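Zandness Roller Derby - progress report to the Nurkevora fund, second period

To: Rodrigo Villalobos
From: Dorian Picard, league coordinator

Rodrigo, sorry this is brief, we're mid-move and I'm typing between practices. Asked for headings so here are headings.

Where we are
New skater program is running. 19 signed up, 17 still skating. One moved away, one hurt her knee at work (not at ours) and hopes to be back. Eight have passed minimum skills and are cleared for contact. The rest test again in December.

Floor
Still at Fimwood. Tape track is down and holding up better than the paint did. Corner by turn three has a soft spot and we've moved the jam line forward to stay off it. Landlord has been told twice. Want this fixed before any home bout, will chase again.

Gear
Loaner helmets and pads all bought, receipts in the folder. Wrist guards came in the wrong size, sent back, waiting. Skates are the slow part. Kushwaha quoted us on refurbished pairs and the price is good but they can't ship the small sizes yet. Two juniors are sharing a pair in the meantime, which works but they each get half a practice.

Officials
Short. We have enough refs for a scrimmage, not a full bout. Ran one rules night and it went well, want to run another with the whistle drills this time. Could use some of the travel line to bring in a head ref for a weekend. Is that alowed? Need your yes or no before we book.
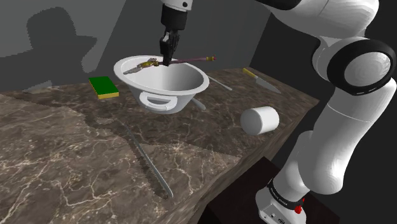
Money
Underspent on hall hire becuase of the two weeks we were shut out. Overspent on first aid, new kit plus the cover for open practice. Left in the gear line: $373. Would like to carry it over and put it toward the small skates once they're in stock.

Next period
Second rules night. Skills retest. Closed scrimmage against the Fimwood B team, 7 pm start, no door sales. Home bout only if the floor is done.

Attendance sheets and the full budget are coming separately, the spreadsheet needs one more pass. Call me any evening after practice if something doesn't add up.

Dorian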